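Reading time: 2 min

We use cookies to remember your player volume. Accept / Manage

Ticket 1930: Dellevik album, track gaps and a missing chorus
Opened by: Bartosz Bielecka (Baran, label side)
Handled by: Przemysław Krawczyk, Closuveck delivery desk
Status: open, in the loose sense

Feb 18, 2018
Bartosz: The new Dellevik record is meant to run as one continuous piece. On your preview player there is a silence between every track, long enough to make a sandwich. Also "Flokik" stops before the last chorus. The band noticed. The band's mothers noticed.

Przemysław: Sorry about the sandwiches. Which format did you upload?

Bartosz: WAV for everything, apart from "Flokik," which came from the drummer as an MP3 with "final final" in the name.

Przemysław: Found one of them. "Flokik" is tagged as a 30 second preview clip, so the player treats it as one and fades out at 95 percent of whatever it thinks the length is. Please send a proper WAV. The gaps are ours. Try switching "Gapless" on under Album Settings, then save twice. Saving once does nothing, which is a known issue and has been since July.

Bartosz: Saved twice. Gaps gone between tracks 1 and 8. Track 9 now plays before track 2.

Przemysław: Sort order is reading the file names as text. Rename 1 to 01 and so on. I wouldn't touch anything else while you're in there.

Bartosz: Renamed. Order is right. New "Flokik" uploaded, upload bar has been at 100 for 19 minutes.

Przemysław: It's finished. The bar doesn't know. Refresh the page.
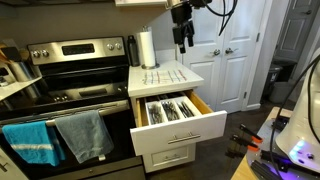

Bartosz: Will people who already saved the preview link get the full version of "Flokik"?

Przemysław: They'll get it the next time they open the link, as long as you publish the new file under the old track ID.

Bartosz: Where do I find the old track ID?

Przemysław: On the page you just refreshed. I'll dig it out of the log and paste it in here. Leaving the ticket open until then.

Contact the delivery desk | © Closuveck | Back to top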